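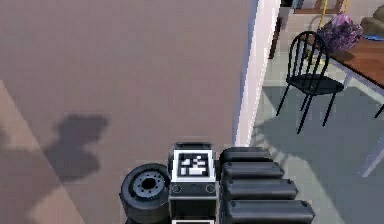
What does a regional business cluster give a young firm that it could not get by itself?
Shared access to suppliers, trained staff, buyers and local knowledge, at a lower cost than the firm would pay if it had to find each of them alone.

Unit 8: Regional clusters and new firms
Handout for the seminar. Course leader: Burgi Gisler

1. Terms

A cluster is a group of firms in the same or linked trades, close enough to one another that staff, goods and information move between them at low cost. A local start-up group is a smaller thing. It may hold meetings and share contacts, but its members need have no trade in common. Keep the two terms apart in written work. Marks were lost on this point in the May paper.

An anchor firm is a large, settled employer whose buying or hiring shapes the smaller firms nearby. A cluster may have one anchor, several, or none.

2. Sources of advantage

Pooled labour. Workers with a given skill move to, or stay in, a place where more than one employer wants that skill. Employers fill posts faster. The effect is weak where pay is set by a single dominant firm.

Shared inputs. A specialist supplier needs a certain volume of orders to open at all. Several small buyers can reach that volume together.

Spillover. Methods pass between firms through staff moves, shared suppliers and ordinary talk. Spillover is hard to measure. Patent citations are the usual stand-in, and they miss most of what happens in food processing, haulage and repair.

3. Case: Clandmont

Clandmont is a market town with a history of fruit packing. At the time of the first survey it had 519 registered firms, of which 40 were classed as new (trading for less than three years). By the second survey the total was 949. Much of the rise came from sole traders who had registered for the first time, so the two totals should not be read as a measure of growth in output.

The anchor is Fuchs, a packing and cold storage company. Fuchs rents spare cold storage to smaller producers by the pallet and by the week. Before this, a new producer had to sign a yearly lease with a store outside the district.

Trendura makes labelling software and began as a supplier to Fuchs. It later sold the same product to other packers. Note the order of events: the anchor was the first customer, and the wider market came second. Kwesi Ankrah's case paper (in the reading pack) treats this as the usual route for supplier start-ups in towns of this size. His sample is small and he says so.

Garow, a maker of dried fruit snacks, took a different route. It bought little locally apart from fruit and sold almost wholly by post. Its tie to the cluster is through labour: both of its production managers had worked in packing.

4. Risks

Lock-in. Firms that sell mainly to one anchor tend to shape their product to its needs. If the anchor closes or changes supplier, the product may have no other buyer.

Rent. A successful cluster raises the price of units and land. Established firms on long leases are protected for a time, and new ones are not.

Survivor bias. Case studies are written about clusters that lasted. Treat any success rate drawn from them with care.

5. For the seminar

Read section 2 of Ankrah and the Clandmont tables. Prepare a one-page note on whether Garow should be counted as part of the cluster under the definition in section 1. State which links you are relying on (buying, selling, labour or information) and what evidence you would need for each. Use the survey figures as printed and do not adjust them for sole traders.

Notes are to be handed in at the start of the session.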